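piswood-labels

A little dataset of handwritten pantry labels, plus the script I use to turn my typing of them into something searchable. I started it in June when I got fed up with not knowing what was in my own jars, and it sort of grew from there (as these things do!).

What's in it

There are 446 label transcriptions in one CSV file, one row per label. Each row has the text exactly as written, my best guess at what it means, the kind of container it was on, and a column called mood, which I added late one night and have kept because I like it. Mood is one of plain, bossy, hopeful or unreadable. "DO NOT EAT — FOR CAKE" is bossy. "Maybe cumin" is hopeful.

384 of the labels are in English. The rest are mostly Lithuanian, from a box of recipe cards and jar lids that came out of the Vasiliauskas house when the kitchen was cleared. I typed those letter by letter with the accents kept, so please save the file as UTF-8 or you'll lose them. Ask me how I know.

How I collected them

Slowly. I'd take a batch of jars down, type up what was on them, put them back and go do something else. Friends sent me lists of their own labels too, and I typed those in the same way. I didn't fix spelling in the raw column. If somebody wrote "cinamon" it stays "cinamon", and the tidy version goes in the meaning column next to it.

Dates on labels were the worst part. People write 3/4 and you have no idea if it's March or April, or if it means three quarters of a cup. I left the meaning blank for all of those. If you want to guess, guess in your own copy. 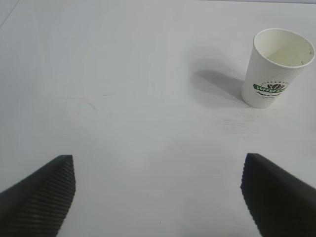
White tabletop, with a black gripper finger at the lower left.

Running the script

You need Python 3 and nothing else. Put labels.csv in the same folder as tidy.py and run:

python tidy.py labels.csv

It writes a file called labels_tidy.csv and prints a list of rows it didn't like. Usually that's a missing container type or a stray quote mark. It takes around 60 seconds on my very old laptop, so yours will probably be done before you've looked up.

If you only want one container type, add it at the end, like this:

python tidy.py labels.csv jar

The types are jar, tin, bag, tub and card. I know a card isn't a container. I'd already used the column by then.

Known problems

Any label longer than 200 characters gets chopped in the tidy file. Only the recipe cards ever run that long, and the full text is still in the raw column, but it does look odd when you hit one in the middle of a sentence about plums.

Duplicates are in there on purpose. If a pantry had four jars marked "rice," you get four rows. An earlier version merged them and I hated it — the repeats are half the fun.

The mood column is only me, in whatever mood I was in. Don't train anything serious on it.

Names

Piswood is the street I lived on when I started. The older file format is called Ellow in the code comments, after a label that had clearly said "yellow lentils" before the corner tore off. If you find a function with ellow in its name, it's for reading those old files and you can ignore it.

License and thanks

Use it for whatever you like. A mention would be nice but I won't chase you. Everybody who sent labels said yes to sharing them, and I took out phone numbers and anything else that looked private. If I missed one, open an issue and I'll pull the row.

Next up is the Stultisetti batch, a whole shelf of spice tins with labels on top of older labels. I haven't worked out how to record layers yet. Probably a second column, possibly a second file. Suggestions welcome!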